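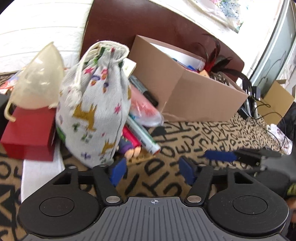
Reindeer pouch on the floor of the Garside front room, gripper open, nothing in it yet.

Wednesday, lab visit, typed up on the train so forgive the state of it.

Went to see the Ludiline people at Garside. Four of us in the group, one missed the connection and turned up for the coffee. First surprise — no robot arms in the main session. Whole morning was hand-held grippers. You hold the thing, camera looks out over the two finger pads, you do the job yourself and the recording becomes the training data. The arm comes later, back at the lab.

Reece Cropper ran the demo. Talks fast, I missed bits. The question his team is working on: if you have a fixed number of recordings to collect, do you do lots of repeats in one tidy room or spread them thin over real, messy ones? They've gone for spread. 3,449 recordings so far for the set called Fakia, all in lived-in rooms. Carpet with big black lettering on it in the one we used, sofa, open cardboard box with papers and feathers in it, packages and a pen left where they were. Nothing gets tidied before a run. Reece was firm on that.

Result as he gave it: the policy trained on the spread set did better in rooms it had never seen, and a bit worse in the rooms it had. The tidy-room policy was the other way round and fell apart on patterned floors. He put up one chart and took it down again before I could copy the axis labels. Will ask for the slides.

Soft things are the sore point. Drawstring bags especialy. Hard boxes you can grab nearly any way you like. With a bag the fabric gives, the cord gets between the pads, and two people doing the "same" pick do quite different things. Their fix for now is to have 4 people record every soft item and keep all of it, clumsy ones too. I asked if the clumsy ones hurt. He thinks they help with recovery, no clean test of it yet. Fair enough.

Had a go myself. Harder than it looks — you want to turn your wrist and the view swings all over, so you learn to move slow and keep the pads in sight. My wrist ached after about 4 minutes.

Asadum does the labeling, separate office, we didnt get to see it. Pity, I had most of my questions for them.

To follow up: slides, the held-out room list, whether they'd lend us a gripper for a week in November.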